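Chapter 2
Keeping Things in Their Place: An Introduction to Household Storage
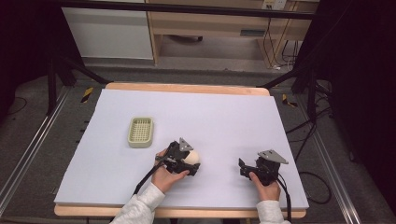 Dobson objects at once that storage is no fit subject for a textbook, being a thing every child learns by having a bedroom. The objection turns up in the first seminar every year, usually from somebody who has to empty a whole rucksack to find a pen, and it deserves a proper answer. The answer takes up most of this chapter.

2.1 What storage is for

Ask a householder what a cupboard is for and you will be told it is for putting things in. It is a fair start. A skip is also for putting things in, however, and few people want one in the kitchen. The difference is that we expect to get things out of a cupboard again, preferably the same things, and preferably before the shops shut.

For the purposes of this book, storage means any arrangement by which an object is put down now so that it can be picked up later. The definition is deliberately broad. It covers the larder and the linen shelf, the hook behind the door, the basket on the stairs and the chair in the bedroom that has not been sat on for years. It leaves out disposal (Chapter 9) and losing things, although we shall see in section 2.4 that the border with losing things is poorly guarded.

Two terms will be used throughout. Putting cost is the trouble of placing an object in its store. Finding cost is the trouble of getting it out. Much of the subject consists of watching people reduce the first and then complain bitterly about the second.

2.2 The two costs at work

Consider a drawer. You have one like it. It holds string, dead batteries, live batteries, a key to something, birthday candles and the instructions for a kettle you no longer own. The putting cost is close to nothing: open, drop, shut. The finding cost is dreadful, and it rises with every item added, until the drawer will open only as far as the potato masher allows.

Now consider the opposite case, the labelled system. Each object has a compartment and each compartment has a name. Finding cost falls to a few seconds. Putting cost climbs, as the owner must decide whether a rubber band belongs under Stationery or Fasteners, and will often settle the matter by leaving it on the windowsill.

The households in the Grastell exercise, which we shall meet several times in this book, were asked to run one kitchen drawer each way for a month. Of the 85 that took part, most began with labels and great cheer. By the end of February a good many of the labels were still there. The objects had moved on. One household reported a compartment marked Scissors that held, on the final day, a lemon.

It would be easy to put this down to laziness, and several earlier writers have done so at length. A kinder reading is that people pay the putting cost when they are tired and the finding cost when they are in a hurry, and a tired person has very little sympathy for a hurried one, even when they are the same person.

2.3 Open and closed stores

A closed store has a lid, a door or a front. It keeps out dust and the opinions of visitors. An open store, such as a rack, a tray or a shallow basket, shows its contents to anyone passing.

Open stores have lower costs in both directions and are widely recommended for things used daily. Their weakness is that they attract guests. Leave a fruit bowl on a table in Jodumwood, or anywhere else, and before long it will hold fruit, a phone charger, two letters and a screw that must have come from something important. Closed stores attract fewer guests but keep them longer.

The depth of a store matters as much as its lid. In a shallow tray, everything is on top. In a deep box there is a top layer, which is used, and a lower layer, which is history. The Pomeck rule, named after the village whose jumble sale inspired it, states that any box deeper than your forearm should be thought of as two boxes, one of which you have already forgotten.

2.4 Storage and loss

An object in a store is safe only if its owner knows which store. This sounds too plain to print, yet a large share of the things reported missing at home are later found precisely where they were carefully put. The phrase "somewhere safe" should be treated by the student as a warning sign. A safe place is generally one chosen with more thought than usual, and so unlike any place the owner would normally look.

Passports suffer badly from this. So do spare keys, and the little tool that bleeds the radiators.

Before you read on

Choose one drawer, shelf or basket in the place where you live. Without opening it or looking in, write down what you believe it contains. Allow yourself 20 minutes, though few people need more than five. Then look, and write a second list. Keep both, as they will be wanted in Chapter 3, and store them where you will be able to find them.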